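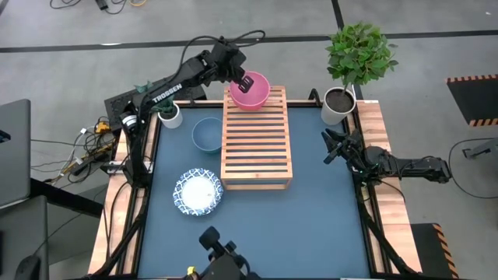 Photo: Lorenz Zürcher / Vallport Robotics Workshop. Reproduced with permission.

Figure 3. The dish task, with the left arm at the pink bowl on the rack. The blue bowl and the patterned plate are to the left of the rack.

3. The Course Project

3.1 Task and setting

The project course at Vallport runs from January until the students stop answering email. Each team gets the same two-arm table, the same rack, the same dishes, and a task that can be explained to a visiting parent in one breath: put the dishes in the rack, then take them out again. We chose dishes because every student claims to understand them. The state of the shared kitchen down the hall suggests otherwise, but we did not collect data there.

Figure 3 shows the table as team Gudar used it. The arms face each other across a blue work surface bordered with wood, one on each side, and the rack stands slightly above the center. The two potted plants at the far corners belong to the setup and stayed there for all teams. They gave the vision code something to be wrong about, and the larger one was for two weeks classified by Gudar's first model as a bowl.

3.2 Teams and division of labor

Three teams finished the course: Gudar, Evow and Prydderch. Each had five members at the start. The handout asked them to split the work evenly among teaching the arms, writing the control code, and keeping the lab notebook. All three teams treated the notebook as a punishment and passed it around accordingly. The Prydderch notebook contains 11 pages of careful entries in one handwriting, followed by a drawing of a fork.

Teaching was done by hand guidance. One student moved the arms through the task while another called out the steps and a third started and stopped the recording. Students were told to move slowly. They moved slowly while an instructor was in the room, and the timestamps are quite clear about when the instructor left.

3.3 What the teams tried

Gudar began with the left arm alone and kept the right arm folded low at its side of the table. Their reasoning, as given in the midterm report, was that one arm can only make one mistake at a time. Evow went straight to two arms and a handover in the middle of the table. The handover worked well in the slides. On the table, both grippers tended to hold on to the plate with great loyalty, and the run had to be stopped by hand.

Prydderch spent most of the term on the plate. A deep bowl offers a rim to pinch, and a gripper that arrives a little late or a little to one side will often get away with it. A plate lying flat is less forgiving. The team ended up sliding the plate toward the border of the work area and lifting it there, a method they named "the waiter" and defended at length in the final presentation.

3.4 Final demonstration

The final demonstration was held on 2020-04-04, a Saturday, which did little for attendance. Each team was allowed 29 minutes at the table, including any time spent restarting the software. Gudar completed the bowl task and used almost all of the remaining time looking for the cause of a warning message that had been there since the first week. Evow dropped the handover the night before and did better for it. Prydderch racked the plate on the third attempt, to real applause.

We graded the written reports more heavily than the demonstrations, as announced in the handout. Several students told us in the course survey that they had not read the handout. The grading scheme and the survey questions are given in the appendix, and Section 4 compares the recorded demonstrations across teams.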